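Skeleck support portal
Ticket 3657: Cloth folding pack, second arm late on handover
Opened by: Ruth Nina, Edstead
Product: Montoya two-arm bench kit with Pleltance cloth folding pack (trial licence)
Priority: normal
Status: open, waiting on customer
Opened: Jul 25, 2021

Customer message

Hello all! First off, we're having a brilliant time with the trial. We had the Montoya up and moving before lunch on day one and I've barely left the bench (my tea goes cold every time). The arms are quieter than I'd hoped and the teach mode is lovely to use.

Now the snag. On the towel job, one arm picks a corner, lifts, and the other should come in and take the opposite side. On our bench the second arm arrives late, so the cloth bunches up before it gets a proper hold. It still grips, and sometimes the fold comes out fine, but I'd love to get it steady.

Set-up: brown paper over the white table, blue cloth, both arms on the default speed profile. The tray and the joined sticks stay out for the next job on our list.
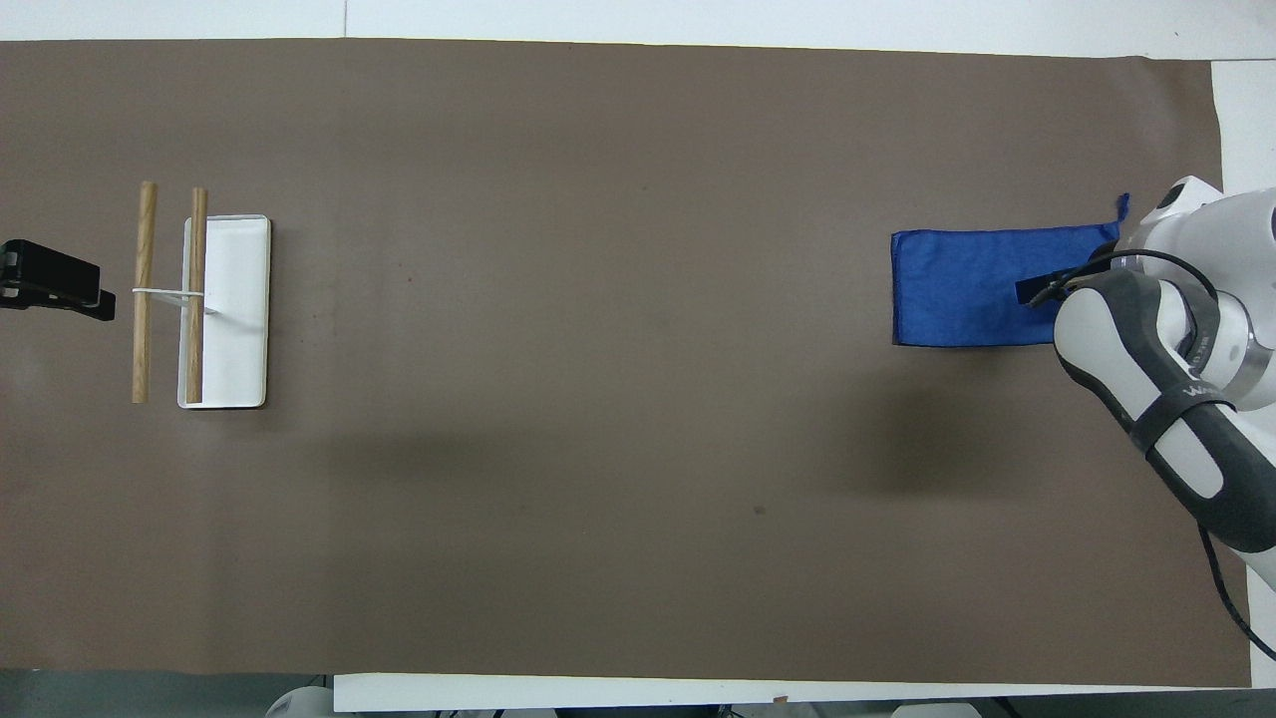
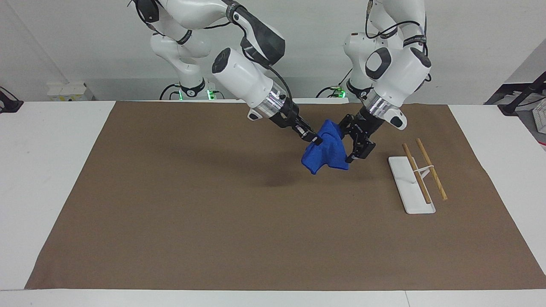 What I've tried so far:

- Restarted the controller. No change.
- Re-ran the table height check with the paper down. It passed.
- Dropped the lift speed one step. Better! The bunching still happens, only less often.
- Swapped to a thicker cloth. Same as before.

The log shows "handover wait 2000 ms" on every run, good or bad. Is that a fixed value or can I change it?

Reply from Skeleck support

Hi Ruth, thanks for such a clear write-up, and very glad the kit is getting plenty of use. The 2000 is the default handover wait and yes, you can change it. Go to Pleltance, then Job settings, then Timing, and try 900. Keep your slower lift speed for now. Please also check that "wait for both arms" is ticked on the Lift step, as older job files load with it off.

Do five runs and send us the log.

Customer message

The box was unticked! Ticked it, set the wait to 900 and did the five runs. Four good folds, and on the other one the second arm only caught the hem. That's a huge step up and I'm really chuffed. Log attached.

One more thing while I'm here: can I save these timings for one cloth only, or do they apply to every job in the pack?

Reply from Skeleck support

Great progress. Timings are saved per job, so copy the towel job, give it a new name and change the copy. For the hem grip, move the second pick point in by 5 mm and run it again. We'll leave the ticket open until you've had a go.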